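Storkent Catering Supply, Derkcombe site
Joint Working Group on Automation
Minutes of the meeting held on 30 Oct 2026 in the upstairs meeting room

Chair: Kavinda Dewan
Minutes: Karthik Begum
Also present: staff representatives for the snack counter, stockroom and evening shift; one engineer from Anghel
Apologies: site payroll

1. Minutes of the last meeting
Agreed, with one change. Item 4 should read "evening shift" and not "late cover".

2. Clearing arm, progress
The engineer from Anghel reported on the counter-clearing work. The arm was given 262 clearing tasks in the period, of which 16 were stopped by a member of staff. Stops are logged by shift and not by name, as agreed in the summer. The present task set covers drinks cans, small wrapped bars and crisp bags. Cups and plates are outside it until the next software release. 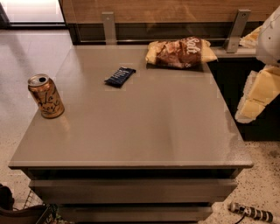
Item 2: can, wrapped bar and crisp bag on the counter top, arm at right.

The stockroom representative asked whether open cans would stay in the task set, given the risk of spills. The engineer said they would, at reduced arm speed. The floor cleaning rota is unchanged for now and will be looked at again in December.

3. Duties and grading
The chair set out the draft duty sheet. Clearing moves from the counter role to a new line, "arm attendance", which covers starting a run, stopping it and finishing by hand whatever is left. Staff representatives said that attendance takes longer than the sheet allows – the attendant cannot serve customers while a run is on. The chair accepted this for the evening shift, where one person covers the counter. Day shift to be timed before any figure is agreed.

Soft packaging was discussed under the same item. Bags change shape when gripped and take up more of the attendant's time than cans do.

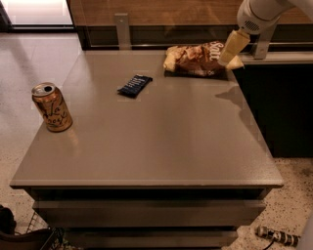 Karthik Begum asked that the minutes record a concern about grading: if attendance is treated as a lower duty than serving, people who take it on will lose their counter allowance, and the sheet should say in plain words that they will not. The chair agreed to take the wording to payroll.

4. Training
Storkent has set aside 954 pounds for training up to the end of the year. The Fimness course takes 3 hours and must be done in paid time. Representatives asked for the stop procedure to be taught at the counter itself, with the arm running. Agreed. Anyone who has not done the course is not to be rostered as attendant, including for break cover.

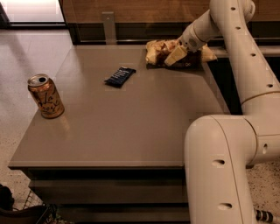

Kavinda Dewan replied to a question about hours that no contract would be cut before the December review, and that any change after it would come to this group first. Representatives asked for that in writing. Agreed.

5. Actions
Duty sheet, revised wording on allowance: chair
Timing of day shift attendance: counter representative and Anghel
Letter on contract hours: chair
Course dates to be put up by the rota board: Karthik Begum

6. Any other business
The evening shift asked for a second stop button on the stockroom side. Anghel to quote.

Next meeting: December, date to be confirmed by email.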